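I'd promised myself I wouldn't ask Snežana Leka when I can have a robot that does the washing-up. I lasted six minutes. She laughed - quite kindly, I thought - and said everyone asks, usually while holding a dirty mug.

Snežana runs the handling team at Clirum, and before that she spent years on a packing line, so she has opinions about chores in general. "People say 'simple job' when they mean a job they can do while thinking about lunch," she told me. "Sorting toothbrushes into baskets is a simple job. Try explaining it to something with two fingers and no idea what a wrapper is."

Toothbrushes, it has to be said, came up a lot. They're her favourite test (and she's quite happy to be teased about it!).

Toothbrushes in their wrappers, and the baskets they get sorted into.

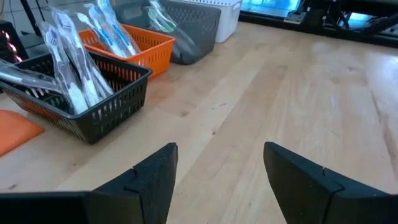
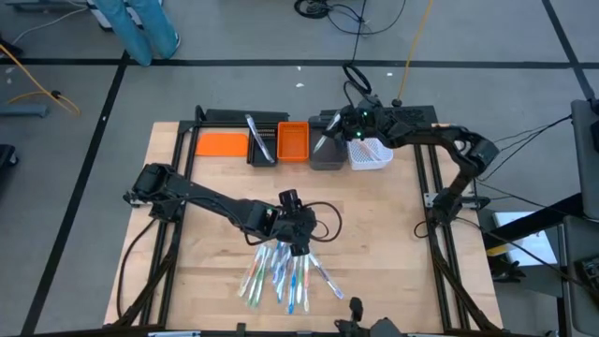
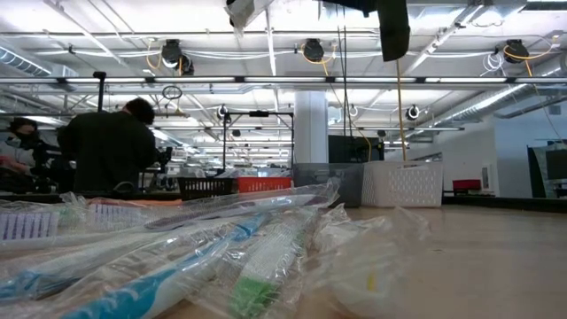
The trouble is the plastic, she says. It's shiny, it crinkles, and it slides about over whatever's inside, so the arm thinks it has hold of a handle when all it's got is a corner of bag. "You or I would just give it a little shake. We don't even notice we're doing it."

So how good are they now? In June her team logged 900 picks on the job, and 100 of them needed a person to step in. I said that sounded pretty good to me. "Would you keep a dishwasher that called you over for one plate in every nine?" Fair point, and I told her so, though we worked out later on the back of my notebook that it's one in nine, with the sums done properly, only if you count the ones that went right.

Her colleague Theresia Fankhauser joined us halfway through the coffee, and she's a bit more hopeful. She thinks shops will get there well before kitchens do. "A stockroom stays put. My kitchen has my children in it." She'd trust an arm with refilling a shelf overnight, as long as someone looked in on it. Folding fitted sheets? She pulled a face. "I can't fold a fitted sheet either."

I asked them both which chore they'd hand over tomorrow if they could. Theresia said pairing socks, straight away. Snežana had to think, and then said she'd keep the ironing, thanks, as it's when she listens to the radio, but anything could have the bins.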